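3.2 Collection of Demonstrations by Remote Control

All demonstrations in this study were given by remote control. Two operators, Hemi Waaka and Thulani Adams, worked in alternating shifts at the Culska bench. Each operator held a pair of leader arms of the same proportions as the follower arms, and the followers copied the joint angles of the leaders as they moved. The operator sat facing the booth and was permitted to look directly at the work surface as well as at the live camera views. No operator touched an object on the floor of the booth while a demonstration was in progress.

We chose remote control over hand guiding for this part of the work after a short pilot in March. Guiding a follower arm by hand gave smooth paths, but the operator's own hands and sleeves often came between the cameras and the objects. With two arms in use at once, hand guiding also called for a second person, and the timing between the arms suffered as a result. Hand guiding was kept for one purpose only – teaching the rest pose to which both arms return at the end of each demonstration.

The task family reported here is the handling of small electrical goods: plugs, chargers, power strips, charging cables and a few household devices with handles. These goods were selected for three reasons. Many of them must be held in one direction to be of any use. Several are joined to cords that move when the object moves. Finally, a plug and its socket must be brought into line by both arms, and the person giving the demonstration has to decide which arm leads and which one waits. Before each session the operator spread the goods across the floor of the booth by hand, following no fixed layout. Cords were left as they fell.

Each demonstration began with a spoken instruction, read aloud by the session leader and stored as text with the recording. The operator then had up to 28 seconds to complete the named step. If the step was not complete by that time, the recording was kept and marked as unfinished. Figure 4 shows the bench in use, with the goods spread out and both arms at work.
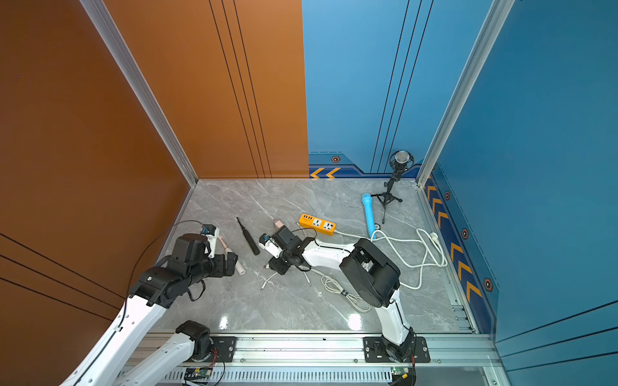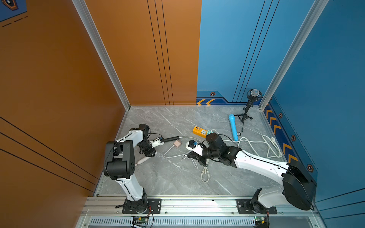
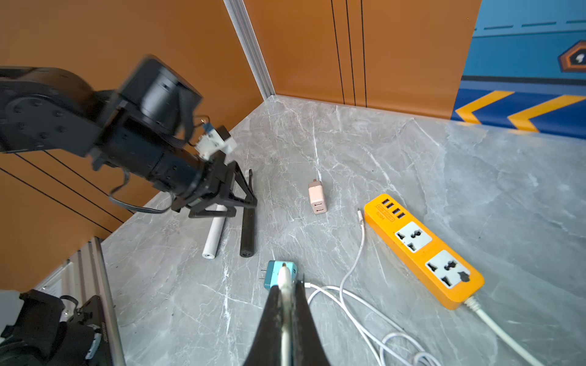
Figure 4. Two-arm handling of electrical goods in the booth. First: the left gripper holds a white-and-pink electric toothbrush. Second: the left gripper holds a plug and the right gripper a white power strip. Third: close view from the arm, with a white charging cable plug held between the fingers.

3.3 Operator Training and Review of Recordings

Both operators completed a training period before any recording was counted toward the data set. Training took place on the same bench and with the same goods. An operator was admitted to recording after finishing eight practice steps in a row without dropping an object or driving a gripper into the floor. Waaka had used leader arms in earlier work and met this standard on the first day. Adams had not, and needed longer, chiefly with steps in which both arms held an object at the same time.

In total, 1815 demonstrations were recorded. Each was reviewed by the operator who had not performed it. The reviewer watched the recording at normal speed, compared it with the stored instruction, and gave it one of three marks: accepted, unfinished or rejected. A recording was rejected when the wrong object was picked up, when the two arms touched each other, or when a camera view was lost. The reviewers rejected 267 recordings. Most of these came from steps with cords, where a gripper closed on a cable lying next to the intended object.

Unfinished recordings were not discarded. They were stored apart from the accepted set and used in the comparison described in Section 5, where we ask whether a partly completed step is of help in learning the full one. We note that the line between a slow success and an unfinished step depends on the time limit, and that a more generous limit would have moved some recordings from one group to the other.

The operators also kept a written log. The most frequent entry concerned the loss of touch. With leader arms of this kind the operator feels nothing when the follower's fingers close, and both operators reported gripping harder than they would have by hand. Adams wrote that the wrist view was of more use than the view of the whole booth during the last part of an approach, while Waaka relied mainly on direct sight – a difference that can be seen in the approach paths of the two operators and is examined in Section 4.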